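**FOR RELEASE: November**

# Findska publishes service routine for its Lindora bench cell

DISTHAM. Findska has released the full setup and service routine for Lindora, the single-gripper bench cell its customers use for block handling, sorting and stacking work. The routine covers mounting, cable care, finger replacement and the return-to-work check. It replaces the three separate leaflets that shipped with earlier cells and is free to every Lindora owner.

The document was written by the service group in Distham under Meenakshi Rajput, drawing on 313 service reports sent in by customers and by Findska's own technicians. Most of those reports dealt with small faults: a clamp that had worked loose, a finger that no longer closed square, a cable that pulled when the gripper turned.

"People were calling us about the controller when the table had moved," said Rajput. "We put the table first in the new routine. Check the clamps, then check everything else."

## Mounting and clamps

The work table is fixed to the perforated platform with clamp brackets. Under the new routine, each bracket is checked by hand at the start of a shift and tightened again after any move of the platform. Findska also asks owners to push down on each corner of the table and watch for movement. A table that rocks should be reseated before the gripper is powered.

After reseating, the table height has to be taught again. The operator jogs the closed fingers down to a feeler card at four points and stores each one. The controller rejects the set if the points don't agree, and the operator starts over from the first corner.
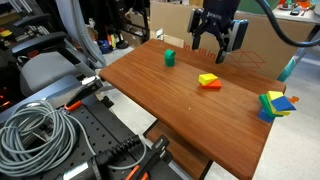

Cable routing takes up the longest section of the routine. The gripper cable needs a free loop big enough for the wrist to turn through its full range without pulling on the connector. Technicians are asked to turn the wrist by hand, power off, and follow the loop as it moves. A black cable arcing out from the upper part of the gripper, well above the blocks, leaves the table clear for the fingers. Spare length belongs on the platform in a loose coil, never in a tight bundle under a clamp. Power connectors are to be pushed home and checked for play at the same time.

## Fingers

Findska now sets finger inspection at every 3000 cycles. The technician closes the gripper on a flat gauge and looks for light between the gauge and each finger. Worn tips are replaced in pairs. The two fingers are different parts and carry different part numbers, so owners should quote both when ordering.

Tip screws are tightened in two passes, first snug and then to the value printed on the spares bag. The old screws should be thrown out. Thread compound is supplied with each kit, and one drop per screw is enough.

Ataberk Sarıgül, who runs a training bench at Berhe, tested the draft routine over 12 weeks on a cell used by several shifts.

"The finger check was the part we had been skipping," Sarıgül said. "With the gauge on the bench it takes a couple of minutes. We found one bent finger on the first day and had been blaming the program for it."

## Return-to-work check

After any repair the cell runs a short check at reduced speed. The gripper picks up a rectangular block, sets it down, picks it up again and places it on a second block. The operator stays at the stop button throughout. If the block shifts as the fingers open, the technician goes back to the finger gauge before changing any settings.

Faults that remain after two runs should be reported to Findska with the controller log attached. The service desk in Distham answers log reports within 14 working hours.

## Availability

The routine is available now from the Lindora owner page and is packed in print with new cells. Replacement finger kits, gauges and clamp brackets can be ordered from the same page. Owners of earlier cells can use the whole routine apart from the four-point height check, which needs the current controller software.

**Press contact:** Riaan Shezi, Findska, Distham
**Service questions:** Bimla Dwivedi, Lindora service desk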